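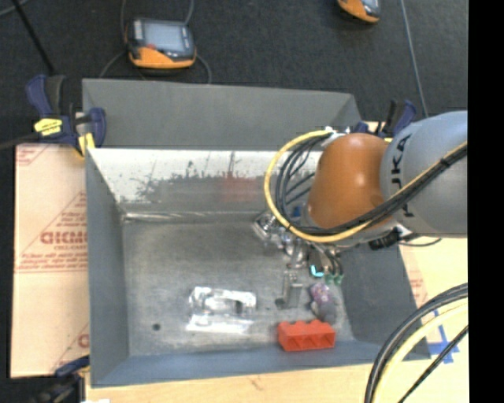
# Vastus open bin - in-use gallery, Trumolside

Celholm supplies the Vastus as an open-topped metal bin for bench and table use. It has no lid and no dividers. This page covers the Trumolside workshop, where the bin holds small mixed items between sorting and packing. It replaces the product sheet for the earlier painted version, withdrawn in December.

Studio views show the bin new. Bins in daily use pick up scuffs and marks on the floor and walls.

## Captions

**Vastus, large, grey metal, on a light wooden tabletop.** Contents: a red-orange block with triangular-looking openings along one side, a small purple and gray-mottled item, and a clear plastic package. Scuffing on the floor and inner back wall.

**Inner back wall.** The upper portion is bright, with irregular dark scuffs. The lower portion is grey and worn. Marks of this type are classed as surface wear and do not affect the rating of the bin.

**Floor.** Scuffed, with a small dark round spot towards the left. Clear packaging gives strong glare against bare metal, mostly along its raised outline. Users who find this troublesome can fit the matt liner.

**Block against the front wall.** Long items tend to come to rest along a wall. Leave a finger's width where possible - a block lying tight against the metal is awkward to lift by its sides.

## Data for the bin

| Item | Detail |
|---|---|
| Model | Vastus, large |
| Internal length | 355 mm |
| Load, evenly spread | up to 4 kg |
| Top | open |
| Finish | bare grey metal |
| Liner | matt, sold separately |

The load figure is for the bin standing on a flat surface. It does not apply to a bin carried by one wall.

## Placing the bin

Stand it on a level top with the whole base supported. At Trumolside the bins are used on Zaki tables, which have a plain wooden top without a raised edge. Fit the Zaki felt pad beneath if the bin will be moved often, as the base will mark untreated wood. The pad is cut slightly smaller than the base and should not be visible from above once fitted.

Allow clear space on all sides for reaching in and for lifting the bin away. Avoid placing two bins with their walls touching. The rims rub, and the finish on both suffers.

## Care

Wipe the inside with a damp cloth and dry it straight away. Wire wool and scouring powder leave fine scratches which hold dirt and should not be used. Most dark scuffs on the walls are transfer from the contents and will fade with a mild cleaner. Scuffs that can be felt with a fingernail are in the metal itself and will stay.

Remove dust and scraps of packaging before refilling. Thin clear film is easily missed on a bright floor - tilt the bin towards the light and look again.

Liners should be changed when the edges begin to curl. A curled edge catches small items and hides them. Liners come in packs of 3 and are the same for the painted and bare versions.

## Ordering and reuse

Order by model name and size. Painted bins already in service can be returned to Celholm for stripping, provided the rim is sound and the base sits flat.

Gallery text may be copied into internal manuals without permission. Please keep the model name with the captions.

Page revised January 2022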